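Open day at the Prudberg broadcasting archive

The Prudberg archive opens its stores to the public once a year, in June, and this time the subject was early television drama and who got to appear in it. 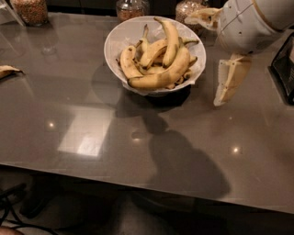
One visitor in our group remarked that she had watched Pletach every week as a child and could not remember a single black character who had a surname. The guide said the cast lists bore her out for the first 7 episodes, and that a doctor with a full name came in after that.

We started in the paper store at 10 in the morning. It holds 1,917 scripts, most of them in grey boxes with the production number on the end. Three were laid out for us to read. The one from Mornodura, a hospital serial, had a nurse's lines crossed out in pencil and given to the matron. The margin note only says "time".

Downstairs is the film vault, kept cold, so bring a jumper. Groups are limited to 16 and you stay behind a rail. After that came a screening of two reels from Kwan, a police series which ran for 3 years and was one of the first here with a black lead. The sound on the second reel is poor and there were no subtitles. The talk afterwards dealt mainly with contracts and repeat fees, and I would have liked more on the writers.

Entry is free but the screening has to be booked. There is a lift to the vault, though not to the paper store. The reading room can be used on other days by appointment, and copies of scripts are charged by the page.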